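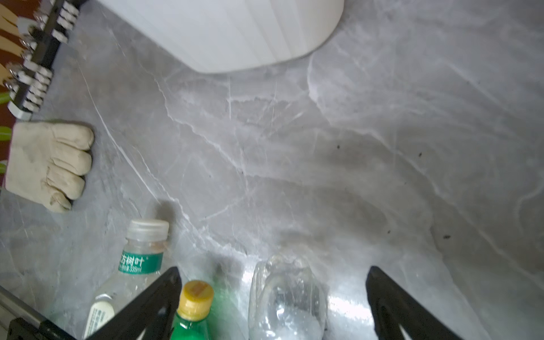 A green bottle between the gripper fingers at the Mirkstead bench, with a crumpled clear bottle beside it.

The fault showed up on the clear bottles first. The two-armed sorting bench at Mirkstead had been putting drink bottles in a trash bin for most of the winter, and the log looked good. Then Soledad Ocampo, who runs the night tests, started reading the log next to the contents of the bin. The two did not match.

On one run the software reported 14 bottles binned. Three of them were still on the table.

"It would close on the bottle, lift, carry, open, and write down a success," Ocampo says. "Except the bottle never left the counter. The arm had carried air."

The bench runs on Ivau, a control program written by a small company called Vuvis. Ivau decides whether it has hold of something by looking at how far the fingers have closed. If they stop short of fully shut, there must be an object between them. That works for a stiff bottle. A thin, empty one folds up under the fingers, and they travel nearly all the way in before they meet any resistance.

To keep soft bottles from being logged as misses, someone at Vuvis had widened the margin in November. The change was one line. It meant that fingers closing on nothing at all could also pass as a grip.

Hussam Dabbas found the line after two weeks of looking in the wrong place. He had blamed the camera at the wrist, and then the tabletop, a polished marble pattern that throws glare back at the lens. Clear plastic is hard to pick out against it. Both were real problems. Neither explained a success report for a bottle that had not moved. 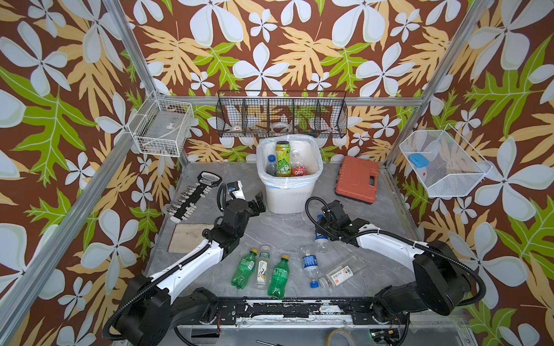
Both arms over the bench. Discarded drink containers go in the lined bin at the back.

The team went back through 3732 recorded grasps. More than 3 percent had been scored wrong, nearly all of them on light, empty bottles. Stiffer bottles hardly figured.

Mareike Fuchs, who handles safety for the project, was less worried about the score than about what the arm did next. An arm that believes its hand is full moves differently. It takes a higher path and slows down over the bin. The second arm plans around it. Twice that winter the two had come close enough to trip the stop, and both events had been filed as operator error.

"We had written up a person for it," Fuchs says. "I took that back in writing."

The fix has two parts. Ivau now compares the wrist view before and after each lift, and it also reads the motor current in the fingers. If the two disagree, the arm opens, backs off and waits for a person. The bench is slower as a result. Sawsan Abu Hammour, who keeps the schedule, says each run takes longer than she would like.

Vuvis sent the corrected version to its other customers in May 2018, along with a note on how to recheck old logs. One of them, a packaging lab at Twal, has already written back to say its numbers were off too.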